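Print this page | E-mail this page

Fiction Workshop, Session 13: Characters Who Hate Flying

Instructor: Ruth Pearce

Reading for this session: the opening chapter of Alcides Godoy's "Tandico." Skip the foreword.

1. The airplane opening

A lot of thrillers start in the air. The usual defense is that a plane gives you instant danger and a sealed room full of strangers. I don't buy it. Most readers know the hero won't die on page two, so the danger is on loan, and the sealed room only matters if somebody in it wants something.

Godoy's hero, Gervásio Portela, is on his way to a meeting at a company called Drokar. He grips the armrest for 255 words before we learn why he is going. Mark the first line where he wants something other than to land. I put it on the second page – late, in my view.

2. Fear as a substitute for character

Giving a hero a phobia is cheap. It looks like depth and asks very little of the writer. Test it: take the fear out and see what else changes. In "Tandico" the fear is gone by the time Portela reaches the hotel, and it never costs him a deal, a friend or a night's sleep.

Compare the Jucélia Vieira story from Session 11. Her narrator also hates airports, but she lies to her sister to avoid one, and the lie runs the rest of the plot.
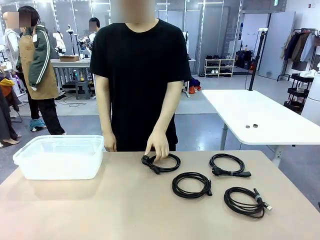 3. The view from the window

Oceans, city lights, clouds like something. Published writers get away with these passages, and I suspect many readers skim them. If you must have a window, let the character misread what he sees.

4. For next time

Rewrite Godoy's first page in 100 words. Keep the flight, lose the fear. Then write 18 lines of dialogue between Portela and the passenger beside him, with no mention of the plane. Bring both on paper.

Related handouts
Session 11: Lies That Carry a Plot
Session 12: Villains With Offices
Session 14: The Phone Call Scene

Questions: see Ruth Pearce after class | Copyright Ruth Pearce | Back to top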